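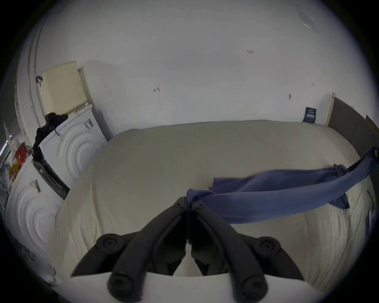 Keltov Fitted Sheet, Cream

A plain fitted sheet in one color, sold on its own. There is no matching pillowcase, so don't go looking for one in the cart.

We were doubtful about this one. Every fitted sheet claims to stay smooth, and most of them give up at the corners first. The Keltov has elastic the whole way around, not just at the ends, and the pockets take a mattress up to 40 cm deep. If yours is thinner than that you'll have spare fabric to tuck under. The maker says "wrinkle free." We don't — it's cotton, it creases, and an iron is still your friend if that bothers you.
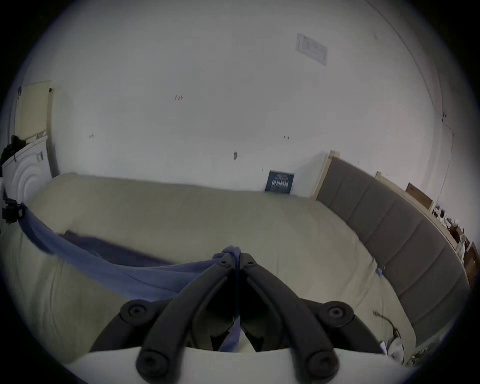
Cream fitted sheet on a large bed, with a blue cloth across it.

Size: 200 x 200 cm
Wash: warm, with like colors
Dryer: low
Also in this size: Todel (white), Flillatow (gray, heavier weave)

The cream is on the warm side. Next to bright white pillowcases it may look yellow, so order the Todel if you want everything to match. Claims about "hotel softness" have been left off this page, as we have no idea which hotel.

Returns accepted within 90 days, unwashed and in the original bag. Allow 2 business days for packing.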